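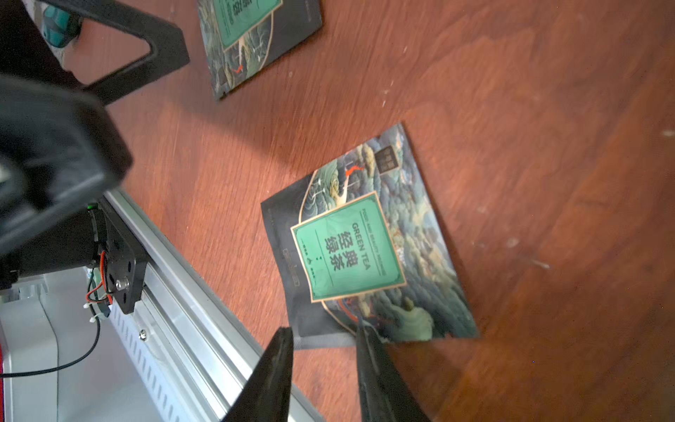 Idthorpe Reading Circle: Frequently Asked Questions

Last updated April 2021

What is the reading circle?

A group that reads through one book of the Bible at a time and meets to talk about it. We started in February with Ruth and moved on to Mark. Meetings last 60 minutes and we keep to that.

Do I need to belong to a church?

No. Some of us do and some don't. We ask that you read the passage before you come and let other people finish their sentences.

Which translation do you use?

Any you like. We read aloud from whatever people have brought, so you will usually hear two or three versions in one evening. If a difference in wording matters, we stop and look at it. If you want a loan copy, we have a shelf of them and you can keep one for as long as you are reading with us.

How much reading is there between meetings?

One or two chapters. Longer books take longer, and we skip the genealogies when reading aloud, though you are welcome to read them at home.

What is the Luda plan?

Luda is the name of our one-year reading plan. It has 300 readings, so there are days left over every week or so for catching up. You can follow it with or without coming to the meetings. The plan is a single printed sheet, folded to fit inside the cover of most Bibles.

I've fallen behind on the plan. Should I start over?

You don't need to. Pick up at the current reading and leave the missed ones unchecked. Several people go back to them in the summer. If you have missed more than a month, you may find it easier to begin at the start of the next book.

Can I join partway through a book?

Yes. Read the chapters we have already covered, or ask for the summary sheet, and come along.

Where do the study notes come from?

We write our own. They are kept in Trustosora, the shared folder we use for everything, under the name of the book. Each set has a short background section, a list of hard words, and a few questions. The notes on Mark are the longest, at some 270 pages when printed, so please print only the chapter you need.

Can I get the notes on paper?

Yes. Ask at a meeting and we will bring a copy to the next one. Large print is available. Tell us the size you want.

I don't have a login for Trustosora. How do I get one?

Send your email address through the contact form. You will receive a link, which has to be used within a day or two. If it has expired, ask for another.

Do you meet in person or online?

Both, in alternate weeks. In-person meetings are in the upstairs room at Bucur House, by the side entrance. There is a lift. Online meetings use the same link every time.

Is there anything to drink?

Tea and hot water at in-person meetings. Bring your own mug if you can. There is no milk unless somebody brings it.

Does it cost anything?

No. There is a box for room costs by the door at Bucur House, and you can ignore it.

Will I be asked to pray or read aloud?

Only if you have said you are willing. We open and close with a short silence. Anyone who would like to pray aloud can do so after the closing silence, and anyone who needs to leave can go then.

Can I bring children?

Older children who want to take part are welcome. We have no separate room or activities for younger ones. The online meetings may be easier for parents of small children.

What happens to the questions we can't answer?

They go on the open list in Trustosora, numbered in the order they came up. If you have read something helpful on one of them, add a line underneath and say where you found it. Please don't delete a question, even if you think it has been settled.

How do I contact you?

Use the form on the Contact page, or write to Idthorpe Reading Circle, PO Box 993. The box is emptied once a week, so the form is quicker.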